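4.2 Dunkle Textilien auf hellem Grund

Die gängige Ratgeberliteratur zum häuslichen Wäschelegen geht stillschweigend davon aus, dass jeder Haushalt über eine glatte, saubere und ausreichend große Fläche verfügt. Diese Annahme haben wir in der ersten Erhebungsphase übernommen und halten sie inzwischen für kaum begründbar. Von den 46 beteiligten Haushalten gaben nur 16 an, einen festen Platz zum Zusammenlegen zu haben. Die übrigen wichen auf das Bett, den Esstisch, das Bügelbrett oder den Deckel einer Truhe aus, je nachdem, was gerade frei war. Von einer »Arbeitsfläche« im Sinne der Ratgeber kann in diesen Fällen nur mit einigem guten Willen gesprochen werden.

Dennoch hält sich die Empfehlung, dunkle Stücke auf einer hellen Unterlage zu legen. Begründet wird sie mit dem Kontrast: Fusseln, Fäden und verdrehte Säume seien so leichter zu erkennen. Kim (im Folgenden zitiert nach dem unveröffentlichten Arbeitspapier von Ngân Kim) hat zu Recht darauf hingewiesen, dass hier zwei verschiedene Behauptungen vermengt werden. Die erste betrifft den Umriss des Stücks, die zweite seine innere Beschaffenheit. Für den Umriss leuchtet das Argument ein. Für das, was innerhalb des Umrisses liegt, sehen wir keinen Beleg, und unser eigenes Material spricht eher dagegen.

Abbildung 3 zeigt ein schwarzes Stück Stoff vor einer weißlichen Fläche. Die rechte Kante lässt sich bis in den herabhängenden Zipfel verfolgen. Im Inneren dagegen sind weiche Falten allenfalls zu ahnen, eine Naht oder ein Etikett ist nicht auszumachen. Wer an dieser Stelle entscheiden sollte, ob der Stoff einfach oder doppelt liegt, müsste raten. Der dünne dunkelblaue Faden neben der Kante fällt auf dem hellen Grund sofort ins Auge; ob er von dem Stück stammt, lässt sich daraus nicht ableiten.

Abbildung 3: Schwarzer Stoff vor heller Fläche mit Gebrauchsspuren; rechts der Stoffkante ein dunkelblauer Faden. 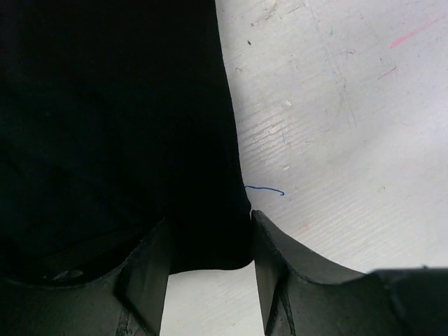
4.3 Gebrauchsspuren als Störgröße

Der zweite Einwand gegen die Empfehlung betrifft die Unterlage selbst. Eine helle Fläche bleibt im Alltag nicht hell. Schon die in Abbildung 3 sichtbare weist einen geraden Kratzer, graue Schlieren und zwei rosafarbene Spuren auf, die an Tinte oder Filzstift erinnern. Solche Spuren konkurrieren mit genau den kleinen Auffälligkeiten, die der Kontrast hervorheben soll. Ein dunkler Punkt auf Weiß kann ein Fussel sein, ein Fleck oder eine Macke im Material, und die Ratgeber geben keinerlei Hinweis, wie man das beim Legen unterscheiden soll, ohne jedes Mal mit dem Finger nachzuprüfen.

In den Gesprächen wurde dieses Nachprüfen auffallend oft erwähnt, allerdings selten als Problem. Eine Teilnehmerin sprach davon, sie wische »sowieso immer erst drüber«, ein anderer Teilnehmer schüttelte jedes Stück vor dem Ablegen aus und kümmerte sich um die Fläche überhaupt nicht. Beide hielten ihr Vorgehen für selbstverständlich. Wir sind deshalb vorsichtig damit, aus den Gebrauchsspuren einen praktischen Nachteil abzuleiten. Belegt ist nur, dass der behauptete Vorteil an eine Bedingung geknüpft ist, die in den Haushalten häufig nicht erfüllt war.

Auch die Protokollbögen helfen hier nur begrenzt weiter. Insgesamt liegen 415 Einträge vor, von denen etwa 120 schwarze oder sehr dunkle Stücke betreffen. Die Spalte »Unterlage« wurde unterschiedlich streng ausgefüllt. Manche notierten »Tisch, weiß«, andere nur »Küche«. Angaben zum Zustand der Fläche fehlen fast durchgehend, was wir uns selbst zuzuschreiben haben: Der Bogen sah dafür kein Feld vor. Eine nachträgliche Ergänzung im April scheiterte daran, dass die meisten Befragten sich nicht mehr erinnern konnten – oder sich so genau erinnerten, dass wir den Angaben nicht trauen mochten.

Für die zweite Phase wurde der Bogen um die Felder »Farbe der Unterlage«, »sichtbare Spuren« und »vor dem Legen gereinigt« erweitert. Ob damit mehr gewonnen ist als eine längere Tabelle, bleibt abzuwarten. Zu befürchten ist, dass schon die Frage nach der Reinigung das Verhalten verändert, das sie erfassen soll. Die Auswertung in Abschnitt 5 beschränkt sich daher auf die Einträge der ersten Phase und behandelt die Farbe der Unterlage nur dort als Variable, wo sie ausdrücklich vermerkt wurde.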